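Keeping Plastic Well: Household and Workroom Practice at Zendstead
8 Feb 2024

Plastic is often treated as a material that takes care of itself. It does not rust, it is light to carry, and most of it can be wiped with a cloth. For these reasons it receives less attention than wood, leather or metal, and a good deal of it is thrown out while it still has years of service left in it. The Zendstead Center for Domestic Materials has given the subject a place in its winter program, under the title Evum, and has issued a handbook of 109 pages for members and for the public.

The handbook deals with ordinary articles: bins, panels, covers, handles, trays and the many molded parts by which one thing is fastened to another. It leaves aside collectible plastics, which were treated in an earlier publication. Its first concern is cleaning, and its first recommendation is to look at an article closely, in good light, before any water is brought near it.

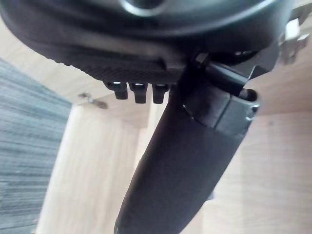
Dust gathers where a surface changes direction. A broad curve can be wiped in a single pass, and a smooth, slightly glossy one gives up most marks to a damp cotton cloth. Edges ask for more patience. The ridged band along the underside of a black shell will hold fine dust between its ridges, and small black tabs set side by side leave narrow gaps that a folded cloth cannot enter. The handbook advises a soft, dry brush drawn along the ridges and then between the tabs, with one hand supporting the part so that no tab is made to bend. Collars and sockets are brushed last. Water is kept out of any opening that cannot be dried from the inside.

Dull black plastic raises a separate question. Many people polish it in the hope of restoring a color that was never bright to begin with, and the result is a patchy shine that is very difficult to remove. The Center's position is plain: a matte finish should be left matte. Lukewarm water and a small amount of mild soap are sufficient for most household soil. Furniture sprays should not be used, and abrasive pads should not be used under any circumstances. Where a finish has already been rubbed to a shine, the owner is advised to accept it.

Sunlight remains the most common cause of damage recorded at Mathur, the workroom in which the Center carries out its practical classes. Articles brought there in February have frequently spent the summer beside a south window, and the side that faced the glass is chalky to the touch. Colored plastics show the change sooner than black ones. The shelving at Mathur has been set 33 inches from the nearest window - a compromise with the size of the room - and the shades are lowered at noon.

The arrangement of articles after cleaning is covered in a chapter of its own. Flat pieces may stand upright provided they are supported along their full height. A piece left leaning for many months can take on a bow, particularly in a heated room. Strong colors should not be pressed against white for long periods, as some soft plastics will pass their color to a neighbor. A sheet of plain, undyed paper between the two is enough.

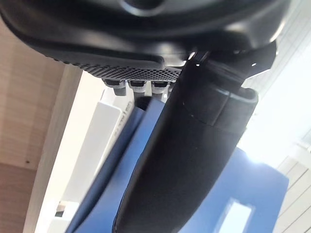

One reader of the handbook's first printing wrote that upright storage had served well for boxes and poorly for loose panels, and asked whether the chapter ought to treat them separately. The reader added that a panel laid flat at the bottom of a closet had warped all the same, under the weight of what was later placed on top of it. The point was a fair one. The second printing, of 1000 copies, advises that loose panels be stored flat on the uppermost shelf, and that boxes be kept upright with their openings clear so that air can move through them.

Repairs are treated briefly. The Center does not recommend general-purpose glue for any part that must flex, and it asks that a broken clip or latch be kept in a labeled envelope with the article it came from. Replacement parts can sometimes be matched through Waremon, the exchange shelf beside the Mathur entrance, where unclaimed lids, knobs and fasteners are sorted by size. Visitors may take what they need and are asked to leave the drawers in order.

Copies of the handbook are available at the front desk. Classes at Mathur continue through the end of the winter program, and articles for inspection should be brought in dry and uncleaned.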